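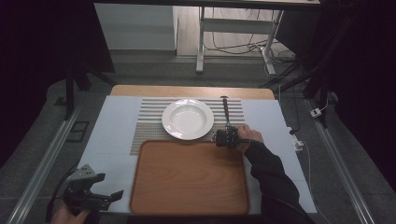 ## Chapter 4: What an Open Day Proves

The Musard open day drew 800 visitors. Most left believing that Arnuno could set a table. Ask first what they were shown, and under what conditions. 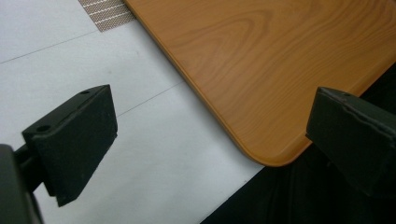
Claims about handling deserve the hardest questions. A brochure promised "any household object." Yet a board with a rounded corner and a thin beveled rim, lying between two flat black fingers, tests one grip on one shape. How many of the 237 trials failed? The brochure gave no figure.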